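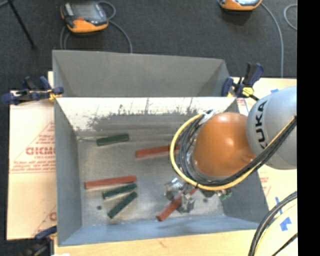
생활용품 유통업체 비나(Bina)가 낱개 자재의 보관과 출고 방식을 바꾼다. 비나는 그동안 비닐로 묶어 선반에 쌓아 두던 막대형 자재를 12월부터 뚜껑 없는 금속 상자에 담아 관리한다고 밝혔다. 대상은 가구 보강과 진열대 조립에 쓰는 직사각형 막대로, 소매점이 필요한 수량만큼만 주문할 수 있도록 하려는 조치다. 상자는 벽면이 비스듬한 회색 금속제이며, 빨간색과 짙은 녹색 막대가 한 상자 안에 함께 놓인다. 색상은 납품처의 요청에 따라 정해지고 규격은 같다.

비나에 따르면 지금까지는 한 묶음이 100개 단위여서 작은 매장에서는 남는 물량을 둘 곳이 마땅치 않았다. 매장 뒤편 창고가 좁은 곳은 묶음을 풀어 이웃 매장과 나누는 일도 있었다. 새 방식에서는 최소 주문 수량이 3개로 낮아진다. 기존처럼 묶음으로 받기를 원하는 거래처는 주문서에 따로 표시하면 되고, 이 경우 50개와 100개 가운데 하나를 고를 수 있다.

자재는 브래니건(Brannigan)이 공급한다. 브래니건은 올해 초부터 비나에 같은 규격의 막대를 납품해 왔으며, 이번 변경으로 제품 자체가 달라지는 것은 없다고 설명했다. 다만 묶음용 비닐과 끈이 빠지면서 납품 상자의 크기가 조금 줄었다. 포장재를 맡은 실론(Silon)은 낱개 출고에 맞춘 종이 완충재를 새로 만들어 공급하기로 했다. 완충재는 막대 끝부분이 부딪혀 칠이 벗겨지는 것을 막는 용도다.

색상별 주문도 가능하다. 주문서에는 빨간색과 녹색의 수량을 각각 적는 칸이 생기며, 색상을 지정하지 않으면 재고가 많은 쪽으로 출고된다. 출고 뒤 색상만을 이유로 한 교환은 받지 않는다. 칠이 벗겨졌거나 모서리가 상한 제품은 받은 날부터 3일 안에 알리면 바꿔 준다. 교환 신청은 전화와 거래처 전용 게시판에서 모두 접수한다.

비나는 우선 거래 매장 80곳을 대상으로 낱개 주문을 받고, 나머지 매장은 내년 봄부터 차례로 포함할 계획이다. 먼저 시작하는 매장에는 개별 안내문이 발송됐다. 그론니스(Grornness) 진열대를 쓰는 매장은 막대 고정용 부품의 규격이 다르므로 주문 전에 제품 번호를 확인해야 한다. 해당 부품은 막대와 함께 주문할 수 있으며 배송비는 따로 붙지 않는다.

토요일 출고는 지금과 같이 오전에만 이뤄진다. 금요일 오후 3시 이후에 들어온 낱개 주문은 다음 주 첫 영업일에 처리된다. 묶음 주문의 마감 시간은 바뀌지 않는다. 비나는 새 주문서 양식을 거래처 전용 게시판에 올려 두었으며, 이전 양식은 12월 말까지 함께 받는다.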